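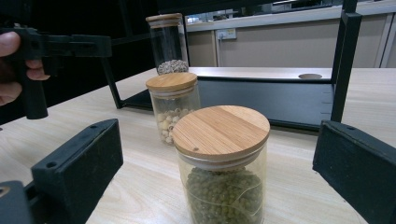 Do dried beans and seeds keep better in glass jars with bamboo lids? Slightly better than in a torn paper bag, and about as well as in any other container that shuts properly.

I say this as someone who has now read the Giltadora catalog twice. It promises a "calmer pantry" and charges accordingly. A set from Jaltholm costs less and promises roughly the same thing. Neither explains why mung beans need calming.

The part that does the work is the clear ring under the lid. Bamboo is a handsome lid material, but it doesn't seal anything by itself, and it dislikes a long soak in the sink. Wipe it, dry it, put it back. If the ring goes slack, the jar is a bowl with a hat.

Then there is the matter of sizes. Živko Shehu, who ran a dry goods counter in Fleltiswood for years, thinks sets are sold to people who don't cook. "You buy 700 grams of beans and the jar holds some 463," he told me. "So now you own a jar and a bag." His own lotus seeds live in an old pickle jar with the date on masking tape.

I wouldn't go that far. Glass lets you see what you have, and a tall jar with only a shallow layer left at the bottom is a better shopping list than anything on my phone. The mung beans get used at my house - they're right there, green and obvious - while the lentils in the opaque tin were last touched in May.

But glass also lets in light, and beans on a sunny table fade. Keep the jars in a cupboard and you lose the view you paid for. The Alhassan catalog shows its jars on a windowsill, 10 of them, all full.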